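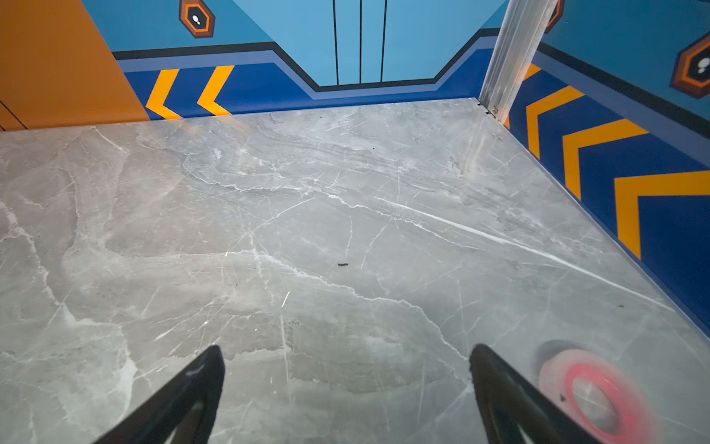
Ragnvald Söderlund wants this section moved to the front of the guide, before the wiring, on the grounds that every new member of the Bosberg club goes straight for the grippers anyway. He may be right, but I'm leaving it as section 7. Do the wiring first, please!

## 7. Getting both arms ready for a practice run

I'm assuming you have power at the booth and the laptop open with Prustance running (our control program, the one with the ugly gray icon). If Prustance asks for a profile, pick the one called Flollholm. I named it after the competition and now we're stuck with it.

### 7.1 Check the floor and the rail

1. Wipe the floor panel with a dry cloth. Little specks end up all over the marble pattern and they're annoying when you're trying to teach a camera what a small part looks like.
2. Push gently on each mounting plate. If it moves on the rail, tighten it now. I once skipped this and spent a whole evening blaming the software.
3. Follow each arm's cable with your finger from the base up to the wrist. It should be held by its clips and still have a bit of slack at the joints.

**Caution:** Power off for steps 2 and 3. An arm that wakes up with your hand near the shoulder joint is a bad way to start the evening.

### 7.2 Home the arms

4. Switch on the power and keep one hand near the stop button.
5. In Prustance, set the speed to 40 percent. Leave it there for the whole first session, even if you get bored (you will get bored).
6. Home the left arm and let it finish completely, then home the right one. The program will happily let you do both together, and they can meet in the middle.
7. Look at the elbow reading on each arm. It should say 89. If you get something else, run the homing again before you change any settings.

### 7.3 The bin exercise

For your first real task we use the screwdriver and the white bin. One arm does the work and the other stays back with its gripper open, so its wrist camera can watch. Start with the watching arm. Bring the bin into its view, check the picture on the laptop, and only then bring in the second arm from its own side.

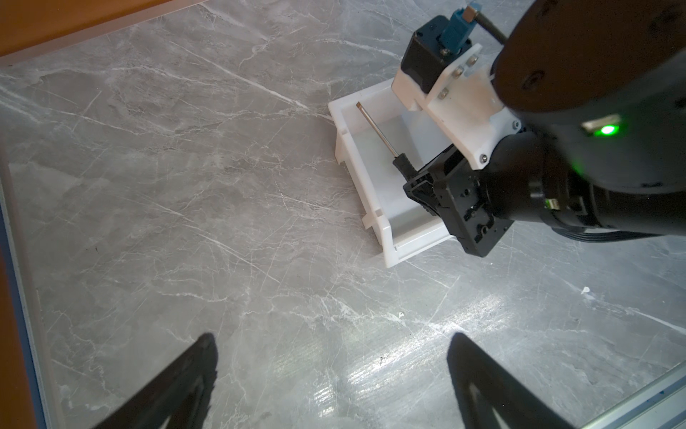 Go for the handle every time. The shaft is thin and likes to roll between the fingers, while the handle gives them something to close on. Lower the gripper in small taps on the arrow key, close it slowly, and lift straight up until you're clear of the bin walls. Vira Levchenko does the whole thing with the bin turned at an angle on purpose, and I've started doing the same, as it makes you think about wrist rotation right away.

**Note:** If the fingers close beside the handle, open them and go back up before you try again. Sliding sideways inside the bin drags everything along with it.

### 7.4 The holder exercise

8. Take the bin and the screwdriver out of the booth.
9. Put the small white holder on the floor where the right arm can get over it without stretching.
10. Park the left arm with its gripper high, then move the right arm until it hovers over the holder. Stop there and save the position as `hover_1`.
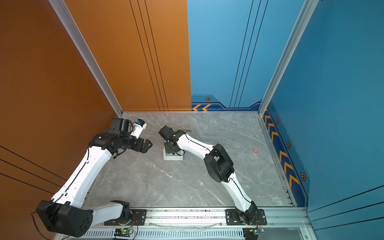 11. Step around and look from the other side too. What seems lined up from the rail can be a finger's width off!
12. Go down from `hover_1` in small moves and save the lower position as `pick_1`.
13. Play the two positions back at the same slow speed, with your hand near the stop button again.

**Caution:** Don't reach in to nudge the holder while a playback is loaded. Clear it first.

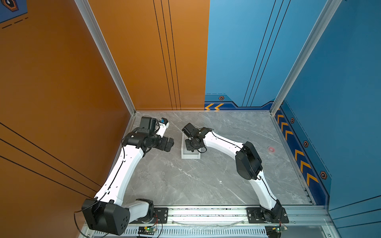 *Fig. 4: Right gripper pointing down toward the white block, left arm held up.*

### 7.5 If something's off

- **One arm won't respond.** Check the small circuit board near its base for a wire that has worked loose. Power off before you touch it.
- **Camera window is black.** Close the window, replug the camera at the laptop end, and open it again.
- **Prustance shows error 684.** The arm hit its reach limit. Back up to your last saved position and move the holder closer to the rail.
- **The playback drifts.** Go back to step 2 and check those plates.

When you're finished, park both arms, shut down Prustance, and turn off the booth power last. Saved positions go in the shared folder under your own name. Mine is a mess, so copy Vira's layout.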